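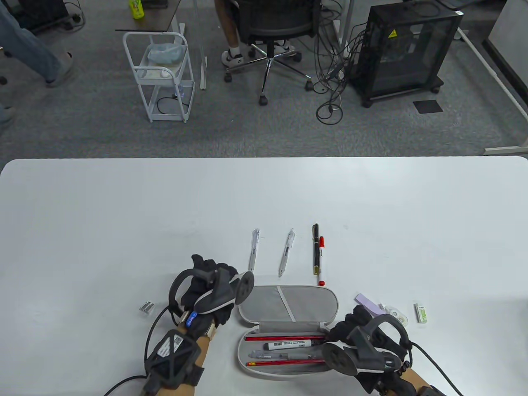

Fig. 2-1. Pencil case station with a pair of handheld grippers, lid open, small items set out around the case.

Section 2. Planning and Budgeting Before You Order

I wrote this section after I'd already spent the money, so please read it before you spend yours! It covers a two-handed tabletop station like the one in Fig. 2-1, with one person working a gripper in each hand. If you're planning several stations, do it all for one first and then multiply (I did it the other way around and ended up with a closet full of cable).

2.1 Measure the room

1. Measure your table, and then measure the floor behind and beside it. The table is the easy part. Computers, chairs, carts and people all need to live somewhere, and they take up more space than you'd guess from a floor plan.
2. Mark where the computer will stand. A case on casters is handy because you can roll it out to get at the back, but it needs clear floor to roll on.
3. Run a tape from each gripper position to the computer, following the path the cable will really take: down off the table, along the floor, up to the port. Write down both numbers. Left and right come out different.
4. Add slack for a full reach across the table and a bit more for standing up.

Note: Our grippers are wired, one cable each. If yours are too, buy the length you measured in step 3 or the next size up. I bought short ones first and we had two people basically tethered to the desk.

CAUTION: Keep cables out of the path of chair casters. Price cable covers or floor channel now and put them in the first order.

2.2 Decide what the hands will be doing

Spend an afternoon on this one. The task decides almost everything you buy.

1. Pick one task to start. Packing a pencil case is a good one, with pens, pencils, markers, an eraser, a sharpener and a correction tape dispenser. You get long thin things and stubby little things in the same job.
2. Lay the items out on the table you plan to use and try the motions bare-handed.
3. Note which items are hardest to pick up. For me it was the small ones lying flat.
4. Send that list to the supplier before you ask for a quote. I sent mine to Callberg and the quote that came back was a lot more useful than the first one.

Note: Clear pens on a white table can be hard to pick out on a screen. If that's going to matter for your work, try a different table color (a cheap mat will do) before you pay for extra lighting.

2.3 Build the budget

I keep mine on one sheet with four headings.

Grippers and sensors. The big line. My quote for one pair with wrist sensors was $2,551, shipping included. Ask whether the pads and straps are sold separately, because you'll want spares.

Computer and cables. I already had a computer, so my line was only cables and a hub, $432 for the first station. Cables wear out, so budget for a second set.

Furniture. Table, chair, rolling cart. I got a used table from an office clearance in Moltby for $121 and I love it. Look for rounded edges, they're kinder on forearms.

Task items and gloves. $100 covers plenty of stationery and a few sizes of gloves. Buy duplicates of everything on your list, because the day you lose the one sharpener is the day you needed it.

Note: Prices are what I paid for the Cinolstead room. Yours will vary, so use the headings and fill in your own numbers.

2.4 Place the order

1. Order one complete station first. Not two!
2. Ask for the delivery date of each part in writing. My grippers came in July and the cables came weeks later.
3. Check the connector type on the quote against the ports on your computer.
4. When the boxes arrive, label left and right straight away, on the device and on the plug end of the cable.
5. Run your chosen task for a full work session before you order anything else. Keep a pad nearby and write down whatever gets in the way.

CAUTION: Don't throw out the packing foam until you've run both grippers. Callberg wants returns sent back in the original box, and so does Mousavi, where I got my spare pads.

When your notes from step 5 are down to small stuff, go to Section 3 for mounting the wrist straps and seating the cables.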